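Minutes, Trumholm Teardown Cell Safety Review
November 26, 2020

Present: Rūta Petrauskas (chair), Ebuka Bashir (minutes, so complaints about tone go to him), Dolleo integration team, night shift by phone.
Apologies: Purkden, who had a truck to unload.

1. Previous minutes
Accepted. The September action to "tidy the error codes" is carried over again. It has now been carried farther than most of our inventory.

2. Fault 421
Ebuka went through the log. During a card removal on the night shift, the arm reported "grip confirmed" and began its upward pull with the slot latch still closed. Pull force climbed past the limit. The arm should have stopped and opened its jaws. It stopped and held on, and the computer came up off the table with the card.

The operator reached in to steady the case. The guard door was open because the door switch had been bypassed for cleaning that afternoon and left that way. The operator was not hurt. The case came down on its corner and will not be going to a customer.

Rūta asked who had signed off the bypass. The sheet carries a signature that three people present agreed was not theirs. Night shift offered that it might be a coffee stain. Rūta did not enjoy this.

3. Cause
Dolleo's view is that the stop routine keeps the jaws closed on purpose, so that parts aren't dropped. This was written for the old job, where the parts were loose in a tray. For a card still seated in a board it is the wrong answer. Dolleo agreed the manual could have mentioned this before page 2648 of the combined PDF.

Ebuka pointed out that the latch check passed because it looks only for a latch, and finds one whether it is open or shut. Discussion followed on what the word "check" had been doing in the name.

4. Changes
The pull limit is lowered and the stop routine now opens the jaws if the part is still seated. The latch is to be released by hand, arm parked and power off, until Dolleo has a check worth the name. Door bypass needs a key, and Rūta has the key.

Ebuka is running the new settings on scrap Dell towers with workstation graphics cards, going in from above with the side panel off.
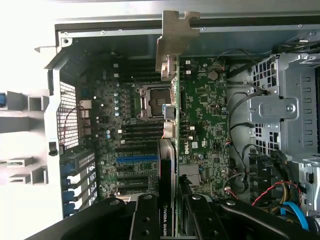 He wants 1000 cycles before anyone calls it fixed. Dolleo suggested fewer. Rūta suggested 4000, and Dolleo found that 1000 was very reasonable.

5. Sakalauskas order
Will ship late. Rūta to phone them. The phrase "unexpected lift event" is not to be used on the call.

6. Actions
Ebuka: cycle log on the shared drive, including the bad ones.
Dolleo: new latch check and a one-page stop procedure. One page means one page.
Night shift: no hands in the cell with the door open, whatever the arm is holding.
Rūta: bypass sheet redesigned, with a line for printed names.

7. Any other business
Purkden's request for a second arm was noted and put at the bottom of the pile. Next meeting when the cycle log is finished.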